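4.2 Preparación del puesto con la pinza manual

Con Flonivico, las personas del taller enseñan los movimientos a la célula. ¡Y se nota! En Stekex, Heike Wendt pasaba el turno clasificando envases; ahora dedica una parte a grabar demostraciones y decide ella misma cuáles valen.

1. Despeje la zona de agarre y deje el recipiente al fondo de la mesa.
2. Pase los cables por el orificio pasacables.
3. Sujete la pinza con las dos almohadillas enfrentadas y ábrala del todo.
4. Acérquela al tablero sin apoyar el peso de la mano.

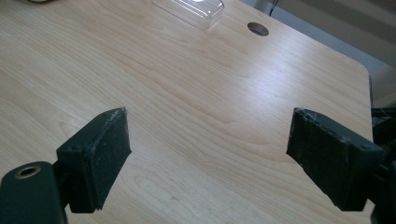
Fig. 7. Pinza abierta sobre la mesa, con un objeto transparente, quizá un recipiente o una tapa, al fondo.

5. Pulse Grabar y haga el movimiento a su ritmo habitual – el sistema aprende también de las pausas.
6. Repita la tarea 5 veces y guarde la serie con su nombre.

Nota: el polvo y los arañazos superficiales en las almohadillas son normales. Límpielas con un paño seco al empezar el turno.

Precaución: no meta los dedos entre las almohadillas mientras la pinza se cierra.

Cada serie queda a nombre de quien la grabó. En la planta de Vallow ya hay más de 575 guardadas, y los compañeros nuevos aprenden el oficio viéndolas. Si una serie no le convence, bórrela y grabe otra; no hace falta avisar al encargado.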